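Hanging a black cloth backdrop behind a table without it sagging

Posted by Eulalia Palma in Home & Hobby

I have a light wood table against a white wall and want plain black fabric behind it, with paper letters on the front. I've tried painter's tape along the top edge twice and it let go overnight both times. The cloth is 50 inches wide and I can't drill into the wall. What holds?

Amos Kasprzak
Skip the tape. Run a crossbar and clip the cloth to it. Small clips are fine, and you can put two side by side where it pulls most.

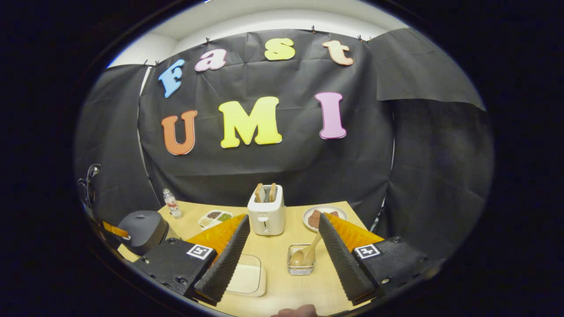

Black cloth clipped along the top, letters in two rows.

The letters should be light or bright. Yellow and pale pink read well on black, dark purple less so. Fold lines do show, so iron the cloth first or leave it hanging for a day. If one piece won't reach the sides, overlap a second panel - otherwise you get a strip of white wall in the gap.

Gus Mahmoud
use heavier fabric

Harriet Ambrose
I agree with Amos about the clips. For the letters I use small loops of tape on the back, two per letter and three on a wide one like an M. Lay them out on the table before you stick anything up. I bought a Lindgren stand for 18 dollars and it has held up since June, but the feet need weight on them.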